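Buy the door last

Budget season at Vilton ended in October and I'm still cranky about it. So, an opinion, typed fast, between meetings.

We're a small outfit. Five people, one lab, a shared kitchen. The plan was a two-armed robot for the Jernthorpe site, mostly to get itself through doors and fetch things. Doors! Everybody budgets for the arms. Hardly anyone budgets for the doors.

My view: spend the first money on simulation hours. Not the arms, not the fancy grippers, not the service contract with the nice binder. Hours. Ours cost $735 a month from Boychuk and that got us up to 72 trial rooms. A single practice wall with a real door hung in it was quoted at $3107, installed, and you get the one door. One handle. One swing direction. Then somebody wants a knob instead and you're back on the phone to the carpenter.

Look at what a purchasing plan usually skips over. 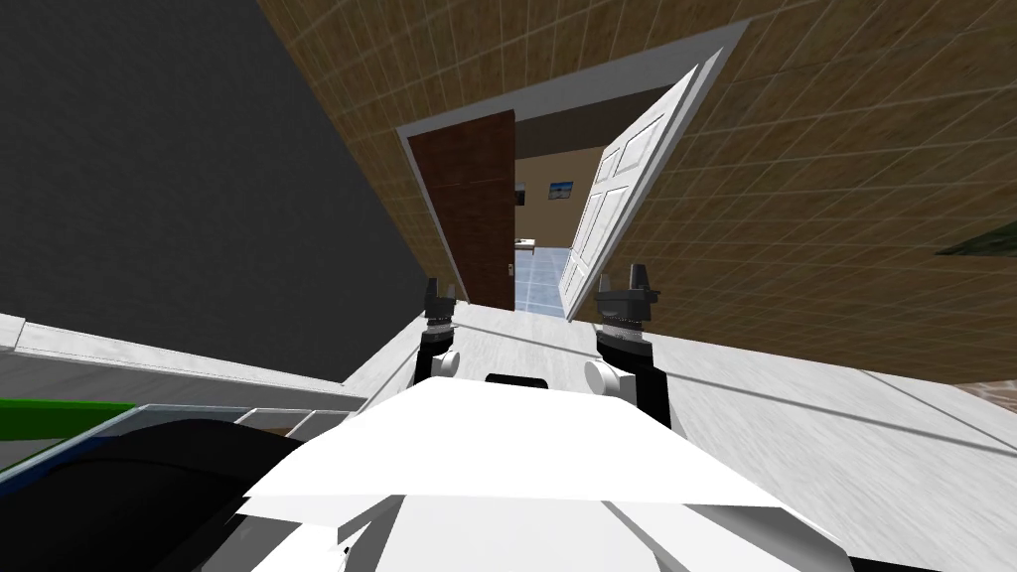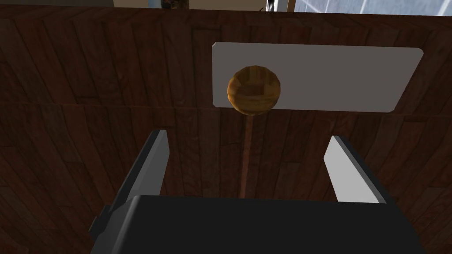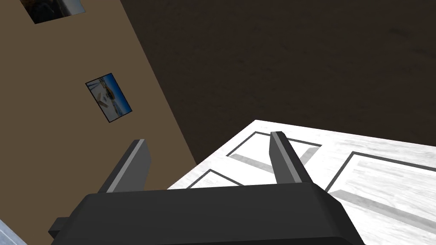 Simulated views, all three. Doorway at the top, round wooden knob in the middle, open gripper over a white panelled surface at the bottom.

Nothing in there had to be bought, painted or bolted down. Change the knob, change the wall colour, go again after lunch. Cheap mistakes are the whole arguement for me.

Yes, I know the other side. Simulated wood isn't wood. Friction is a guess, hinges are a guess, and a real door sticks in wet weather. Fine. Agreed. So keep a line for hardware, a decent one, but put it in year two when you know which gripper you want and how far it has to reach. We very nearly signed for the Ridilach package in the spring, with a finger set picked from a brochure. Non refundable deposit too.

What bugs me is the order of things. Managers like a robot they can walk visitors past. A render on a screen doesn't get the same nods, so it gets squeezed into "misc software" and cut first. Give it it's own line. Put a name beside it. Ask for the monthly number and fight over that.

And price the doors, please, before the arms show up.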